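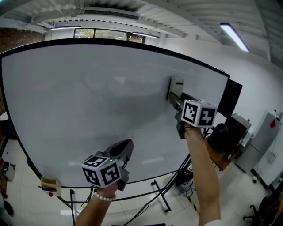 4.2 Erasure as shared work

Whiteboards have been studied a good deal for what people put on them and hardly at all for how it comes off. Our interest in the matter began at Draltgate, where the project room had one large board on legs, 23 people with a key, and no agreed position on wiping. During the first weeks of fieldwork we recorded drawings, lists and arguments as planned. The field notes, however, kept drifting towards the rubber.

We use "wiping" for any act that removes marks from the board on purpose, and "smearing" for the larger class of acts that remove them by sleeve. The distinction matters to the people concerned. A wiped diagram was spoken of as finished with, while a smeared one was mourned, sometimes for longer than it had been in use. One sketch of the Somwood filing scheme lost its lower half to a cardigan in the second week and was cited in meetings until June as the clearest statement of the scheme anyone had produced. What survived of it was an arrow.

Three ways of clearing the board recurred across the two sites. The first, which we call the window, opens a patch just large enough for the new writing and leaves the old text standing round it. Windows were made mostly by people who had joined recently, and they could be very small indeed. At Clilleo a newcomer wrote a full set of delivery dates in a gap between two older lists, in letters that had to be read from a hand's breadth away. The second, the sweep, takes the board from left to right in long strokes and was the habit of those who had been there longest. The third is the full clean, with spray and cloth, and it was done only before visitors.

The full clean deserves a further word. It was treated as a courtesy to the visitor, who could not have known what had been there and so was in no position to be grateful. Its real audience was internal. For the rest of that day people stood at the board with a pen, looked at it, and went away to write on paper. Wouter De Smet, who kept the notes at Draltgate, recorded one such board staying bare for 7 hours, during which the group had two meetings directly in front of it. The first mark made afterwards was a test of whether the pen worked. It did not, and the pen was put back in the tray.

This brings us to the tray (Figure 3). A marker tray is meant to hold what is needed for writing and wiping. In practice it held what no one was willing to throw away. Dry pens went back to it with great regularity, and several people told us they could recognise a dead pen on sight, though they tried it first each time. Throwing a pen out was felt to be a decision, and decisions were for meetings. We follow Daneshvar in calling this "polite storage", although we found little that was polite about the blue one.

"Do not wipe" notices form the last part of the record. They were written on the board itself, beside the thing to be protected, and outlived it in most cases. By the end of the study the Draltgate board carried a boxed notice in its upper corner guarding an area of plain white. Newcomers wrote round it. When we asked what it was keeping safe, we were told to ask someone at Somwood, and Somwood sent us back to Draltgate. The notice was still there when we left, and we did not wipe it either.

Figure 3. The whiteboard on its stand, with the marker tray at the lower left corner.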